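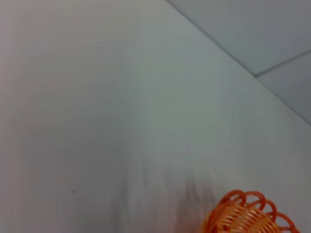

Zolmont wrist camera kit, reviewed after four months of recording

We bought two of these kits in September for the arms in our back lab, where we gather examples for a policy that picks up and puts down household things. Each kit is a small camera, a clamp that fits around the wrist, a cable and a license for the recording software. Most of our examples are made by a person steering the arm with a leader handle while the software saves the camera stream and the joint positions together.

Fitting it took Shewit Weldu under an hour per arm. The clamp holds well. We have taken it off for cleaning and put it back, and the view lined up closely enough that the older recordings were still usable. The cable is too short. On our taller arm it pulled at full reach until we bought an extension.

The picture is fine for slow work. When the wrist turns fast, everything smears, and pale walls and plain surfaces are the worst for it. With a wide white area in view the exposure also drifts, and the same surface can look pinkish on one side and bluish on the other. You can lock exposure and white balance in the settings, but the lock is lost when the camera restarts. Check it at the start of every session. Brightly colored objects hold up better. An orange plastic basket with an open weave still reads clearly as a basket with some blur on it.

The software is the better half. One pedal starts and stops an episode, a second one throws away the last take, and the file names make sense. Takumi Miyazaki and I recorded 400 episodes in the first stretch and lost nine, all to the same fault – the stream froze while the joint log kept going. An update fixed that. There is still no warning when frames are dropped, so we run our own check on the timestamps before anything goes into the training set.

Playback is slow on long episodes, and you can't trim the ends without exporting first. That matters to us. People tend to wait a moment before they move, and a policy trained on those pauses learns to wait too.

We also tried the Ganuvska mount, which costs less. Its picture was a little sharper in motion, but the clamp slipped, and I would take the steadier view.

Support answered both of our emails within two days. I would buy the kit again for tabletop work at moderate speed. For anything quick, borrow one and look at the footage first.

Sioned Bowen, January 2021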